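22 November 2020

Table-clearing again. Hazem wants to know by the end of November whether we can tell Skideck that the arm does kitchen chores. My answer is still no, and I'd like the reasons written down somewhere other than in my head.

Task as agreed: bowl with a banana peel in it, peel to the bin, bowl to the sink side. A child of four does this without being asked twice. Ran the Fawzy planner with the new grasp weights, 43 tries. Took the peel out alone in a minority of them. The rest of the time it brought tissue along, or just tissue, and logged a success either way - the check only asks if the fingers closed on something.

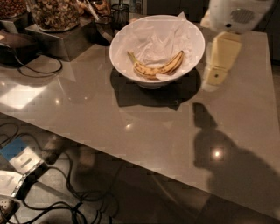 *Areeba Swati*

Glossy table is no help. The ceiling lights come back off it and so does the robot's own shadow, and the depth map goes to pieces near both. Tikumov's people say to put a cloth down. Fine, but then we are tidying the kitchen so that the robot can tidy the kitchen.

Average was 84 seconds per try, slowest 115. I timed myself at lunch and gave up, it wasn't worth writing.

To do:

- fix the success check before anybody quotes a percentage
- peel with no tissue, same bowl, same spot
- ask Hazem what "does chores" means in the Skideck draft
- reorder finger pads from Flosine

Not touching the planner until the first one is done.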